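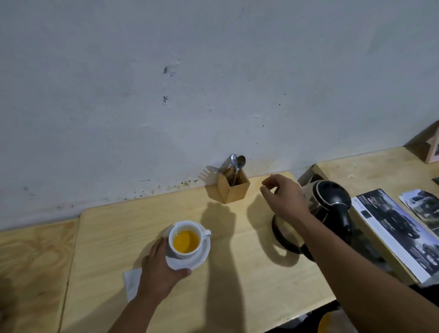
Una taza de té y el hervidor, junto a la pared.

Lentejas rojas que se quedan hechas puré: ¿cómo hago para que el dal tenga algo de textura?

Publicado en Cocina vegetariana, 2018-06-07
557 visitas

Hola a todos. Llevo unos meses haciendo dal de lentejas rojas para cenar y siempre me pasa lo mismo: a la hora de servirlo es una papilla. De sabor está bien, pero me gustaría que se notara alguna lenteja entera, como en el que ponen en el Akomel, que es espeso pero se mastica.

Lo que hago es esto. Lavo las lentejas, las pongo en una olla con agua fría y cúrcuma, las llevo a ebullición y las dejo a fuego medio media hora con la tapa puesta. Mientras tanto sofrío cebolla, ajo, jengibre, comino y tomate en una sartén. Luego lo junto todo, añado una lata de leche de coco y lo dejo otro rato hasta que espesa.

Uso 489 gramos de lentejas porque es lo que trae el paquete de la marca Temba una vez que quito lo que gasto para otra cosa, y le pongo 1,000 ml de agua. No sé si es mucha o poca. También he probado a dejarlas en remojo la noche anterior y salió peor.

El viernes no, la otra semana, tengo invitados y quiero servirlo con arroz y unas coliflores al horno. ¿Cambio de lenteja, cambio el tiempo o las dos cosas?

Gracias.

Cucharon_hondo
Media hora es demasiado. La lenteja roja viene pelada y partida, no tiene piel que la sujete, y con 10 minutos desde que rompe a hervir ya está comestible. A partir de ahí se va deshaciendo. El remojo con esta lenteja sobra y por eso te salió peor.

Yo lo haría al revés que tú. Primero el sofrito, en la misma olla donde vas a cocer todo. Cuando el tomate haya perdido el agua, echas la leche de coco y un poco de agua caliente, lo dejas hervir suave unos minutos para que coja sabor y entonces pones las lentejas lavadas y escurridas. Fuego bajo y sin tapa. Remueve poco, lo justo para que no se agarre al fondo, y con cuchara de madera, nada de varillas. Pruébalas a los ocho minutos. Si el grano está tierno pero conserva la forma, apaga y tapa.

El agua que pones no me parece mucha para esa cantidad de lenteja, el problema es el tiempo. Ten a mano agua caliente del hervidor por si se queda seco, y ve añadiendo a chorritos.

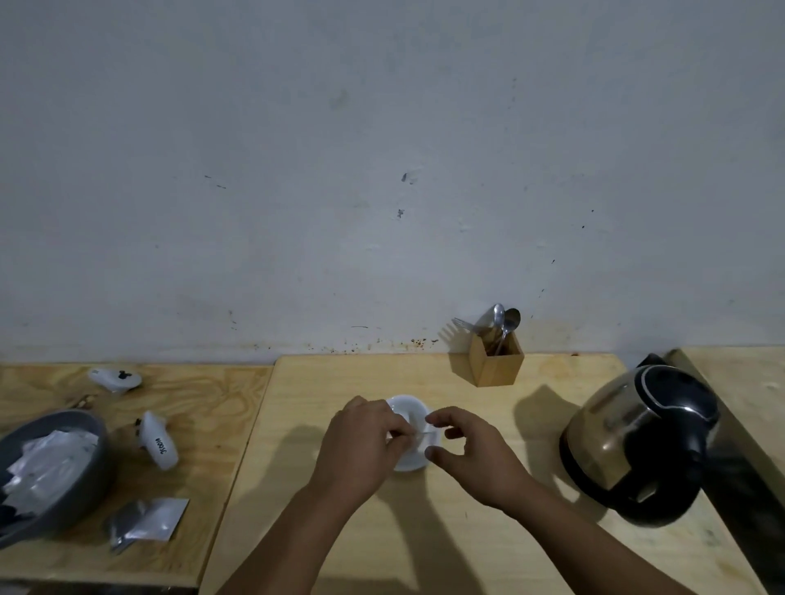

Otra cosa que funciona es mezclar dos legumbres. Pon dos partes de lenteja roja y una de chana dal, que es un garbanzo partido y aguanta bastante más. La chana dal sí necesita remojo, un par de horas por lo menos, y hay que cocerla aparte hasta que esté casi hecha antes de juntarla con la roja. Así tienes la crema por un lado y algo que masticar por otro. Si no la encuentras, la lenteja pardina también vale, aunque el color se oscurece y ya no parece el mismo plato.

Si lo vas a preparar con antelación, déjalo un punto corto y más líquido de lo que te gustaría. Al enfriarse espesa mucho, y cuando lo recalientes se terminará de hacer. La sal y el limón, al final.

prilldale_cocina
A mí me gusta hecho puré, la verdad, pero si lo quieres con grano no uses lenteja roja y ya está. Con la pardina no falla. En mi casa la hacemos con curry y zanahoria y sale buenísima. Lo de la coliflor al horno, muy buena idea, ponle pimentón.

Trorthorpe
De acuerdo con lo de acortar el tiempo. Añado un truco para quien no quiera comprar otra legumbre: reserva un tercio de las lentejas sin cocer y échalas cuando las demás lleven ya un rato y empiecen a abrirse. Las primeras espesan y las últimas quedan enteras. Lo hago así desde el pasado agosto y me sale bien con cualquier marca.

Para los invitados, yo pondría además algo por encima. Un poco de aceite o ghee caliente con semillas de mostaza y comino, en cuanto salten se vierte sobre el dal ya servido. También van bien unos anacardos tostados o cebolla frita. Y no lo pongas en la misma fuente que el arroz, sírvelo en cuencos aparte para que cada uno se eche lo que quiera.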